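**Friday, bench cell. A thread about pivot screws, for the three of you who asked.**

**1/** The Hirdale cell is back up as of 4 p.m. It pulls drives and memory out of old office desktops, and for most of the week it pulled them out at a slight angle, like a man opening a jar he has already lost an argument with.

**2/** First theory, mine: calibration. I redid the calibration. It was fine before and it was fine after, and I now own an extra afternoon's worth of very good numbers.

**3/** Second theory, from Eliécer: the table moved. The table weighs more than my car. We checked anyway. The table had not moved.

**4/** Third theory, from Chinyere Ugwu, who had been eating a sandwich through theories one and two: "Did you wiggle the fingers?"

**5/** I wiggled the fingers. The left one wiggled back.

**6/** So, gripper off, linkages apart. One pivot screw had backed out far enough that I could turn it with a fingernail. The log said 2,369 cycles since anyone last put a driver on it. The setup sheet says check at 2,000. I wrote the setup sheet.

**7/** If you run one of these: clean the old threadlocker out before you put new stuff in. A dental pick works. Then a tiny drop, snug it down, and cycle the gripper by hand before you walk away. If it binds, you overdid it. Back off and go again.

**8/** Do both sides even if only one is loose. I did one side first, to save time, and then did both sides.

**9/** While it was apart I went over the cable run too. There was a zip tie at the elbow pulled so tight it had left a waist in the jacket. Cut it off, put a loose loop of hook-and-loop there instead. Whoever did that with the zip tie, I forgive you – it has my trimming style, so I forgive me.

**10/** Then the holder panel. A finger that has been closing crooked has also been arriving at the holders crooked, so every taught position was a compromise with a loose screw. I retaught all of them. Funmilayo read the old values out loud in the voice of a train announcer, which helped more than you'd think.

**11/** Order I use for reteaching, since Oluwaseun asked: approach point first, well clear of the panel. Then the touch point at crawl speed. Then the retreat. Save after each one. I have a story about not saving after each one and it is short and sad.

**12/** Also put a fresh tower on the bench, side panel off, on its side. I like to do the first runs after a repair on a machine that was headed for scrap anyway. Expectations are low all around.

**13/** The bench and the holder panel, with the gripper in close:

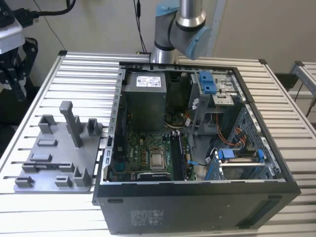
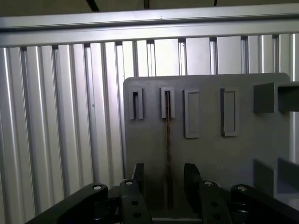
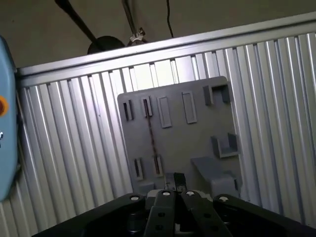
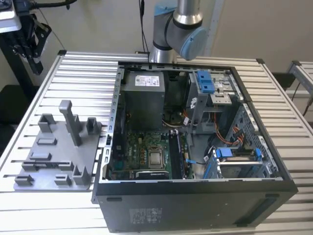
**14/** Things I changed on the setup sheet:

- pivot screws checked every Friday, whatever the counter says
- paint pen stripe across each screw head and onto the link, so a turned screw shows
- no zip ties past the shoulder
- "wiggle the fingers" is now line one, credited to C. Ugwu at her insistence

**15/** Someone will ask why the counter didn't throw a warning at 2,000. It did. It threw it into a mailbox called cell-alerts, where it was unread along with 362 others. Most of those were about a door switch on a guard we took off in February.

**16/** Door switch alert is deleted. Mailbox now forwards to me and to Eliécer, who has already asked how to stop it forwarding to Eliécer.

**17/** Parts used: threadlocker, one replacement screw out of the spares drawer (the old head was chewed), a strip of hook-and-loop. The sandwich was not expensed.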